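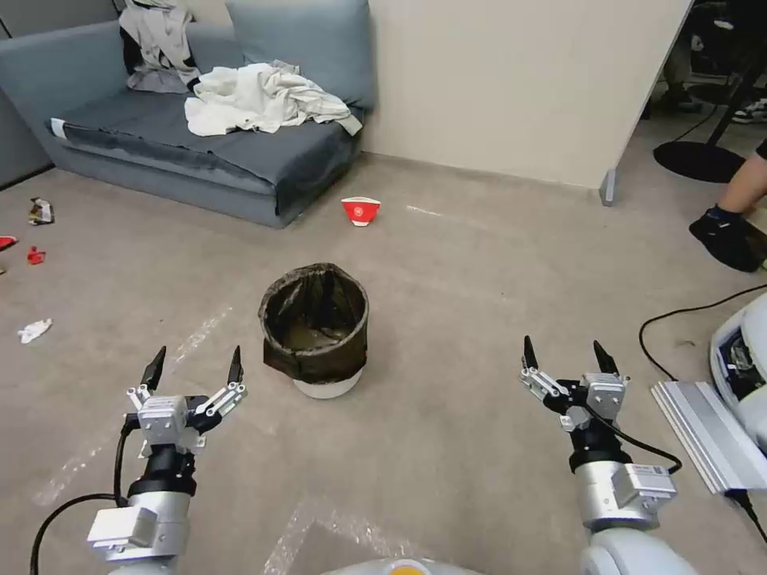
Glenys Tamihana wrote to us that she read the whole report and still could not find the one thing she wanted, which was how the robot decides that it is finished with a room. Her letter was the reason to start this page. We answer her question first and then the others that came in since November.

Zivotance: frequently asked questions
Last changed 15/01/2026

How does the robot decide that the room is finished?

It does not look for an empty floor. We train a small separate network, which we call the stop head, on pairs of moments from the same recording: one earlier and one later. The network learns to say which of the two is closer to the end. When the robot works alone, the stop head compares the present view with the views of the last minute. If it finds no progress and the arms hold nothing, the robot makes one more slow turn with the base and then stops.

The weak side of this is easy to see. A robot that is stuck also makes no progress. In our tests the stop head sometimes ended a run while a piece of trash was still lying behind the basket. We count such a run as failed.

What is Zivotance?

Zivotance is a method for teaching a two-armed mobile robot to tidy a floor from recordings made by a human operator. Its main idea is that the robot learns from the order in which objects were picked up, and also from the moments where the operator changed his mind. Most methods that we know throw these moments away as noise. We keep them and mark them.

Why do you keep the mistakes?

When an operator reaches for a cup, stops halfway and goes to a wrapper first, there is often a good reason. The cup may be too far for the left arm, or the base has to move anyway. In a clean recording you see only the good choice, and the robot does not learn what a bad beginning looks like. Eetu Hirvonen proposed to keep the changes of mind after he had spent several weeks cutting them out by hand, and he was not happy to hear himself propose it.

Each change of mind gets a mark at the point where the arm turns back. During training the part before the mark has a low weight for the arm motion but a full weight for the choice of object. So the robot does not copy the hesitation itself.

How much data did you use?

The full set has 4,000 recordings. Of these, 800 contain at least one marked change of mind. We also kept 215 recordings apart and never trained on them. They are used only for checking the stop head.

A recording begins when the operator takes control and ends when he presses the pedal. We do not join recordings together, and we do not cut the beginning, even if nothing moves there for a while.

Was the data collected in a laboratory or in homes?

In rooms that we arranged ourselves. They have a sofa, a basket and things on the floor, but no family lives there. People in the team walk past or sit near the robot while it works, and a leg or a shoe can be in the view. We did not remove these recordings. A robot for a home must accept that a shoe with a foot in it is not an object to pick up.

Does the robot know what each object is?

No, it has no list of object names. The operator picks things up and the robot learns to treat similar looking things in a similar way. A paper cup that lies on the floor beyond the basket and a crumpled wrapper by the wall are both simply things to be carried to the basket. This is a strong limit. A crumpled receipt that you want to keep looks to our robot like a crumpled receipt that you don't want to keep.

Then why does it not throw away the cloth from the sofa?

Because no operator ever did it. The instruction to operators says that only the floor is to be cleaned, and anything on furniture stays where it is. The robot has taken over this habit quite well. When we put a cloth half on the seat and half on the floor, the result was different from one run to the next, and we can not yet say on what it depends.

Why are the grippers so simple?

Two pointed fingers are enough for a paper cup, a wrapper or a tissue. They also give the operator a clear view of the object between the tips. Cosimo Serra tested a softer finger made for us by Fomport. It was better with cups, which it did not crush, but worse with thin scraps lying flat on the floor. For the recordings in the set we stayed with the hard fingertips, so that all of them can be compared.

Flat scraps are still the most difficult objects. The operator must put one fingertip very near the floor and slide it. If he presses too much, the arm goes into a safe stop and the recording is lost.

What happens with transparent objects?

They are a problem for us. A thin plastic sheet on the floor takes the color of the floor, and the robot often drives up to it and does nothing. We hoped that more recordings would repair this. They helped only a little. Seija Karppinen is now working on a version where the wrist view gets more weight when the head view is uncertain. We have no numbers from it which we would like to publish.

Can the basket be moved during the run?

Yes. The robot looks for the basket again before each drop. In the early version it remembered the place from the start of the run, and if a person moved the basket it dropped the trash on the floor with great confidence. The present version does this rarely. It needs to see the rim, so a liner bag that has fallen in and hides the rim on the inside is fine, but a bag that stands up high above the rim confuses it.

How does Zivotance compare with other methods?

We compared it with 3 other ways of training, all on our own robot and our own recordings. The first uses the recordings without any marks. The second uses only recordings that have no change of mind. The third uses all recordings but with the marked parts cut out. Zivotance finished more rooms than each of them. The difference to the third one is the smallest, and for rooms with few objects there is no difference that we would defend. The tables are in the report.

We did not compare with Drolleo, although several readers asked for it. Drolleo expects one arm and a fixed base, and any change we made to it would be our own method under their name.

Can I use the method with one arm?

In principle yes. The marks do not depend on the number of arms. But a large part of the changes of mind in our set are changes from one arm to the other, and these will tell a one-armed robot nothing. You would need your own recordings.

How do I place the marks in my own recordings?

By hand at first. Play the recording at half speed and press the key when the gripper turns away from an object it did not touch. If it touched the object, this is a failed grasp, and it gets the other mark. After you have marked enough of them, the tool Kuusisto, which is delivered with the code, can propose marks for the rest. Please check them. Kuusisto likes to put a mark where the operator only waited.

Two people should mark the same recordings in the beginning and compare. Our own two did not agree very well until we wrote down what "turns away" means. The definition is in the file with the operator instructions.

Is it safe to stand near the robot?

For our team, with the emergency button in reach, yes. For other people we make no promise. The method says nothing about safety; the speed limits and the safe stop come from the arm controllers and were there before us.

Where can I send a question?

To Joonas Koivisto, by the contact form of the project. Please write which version of the code you have. Questions about buying a robot we can not answer, because we do not sell one.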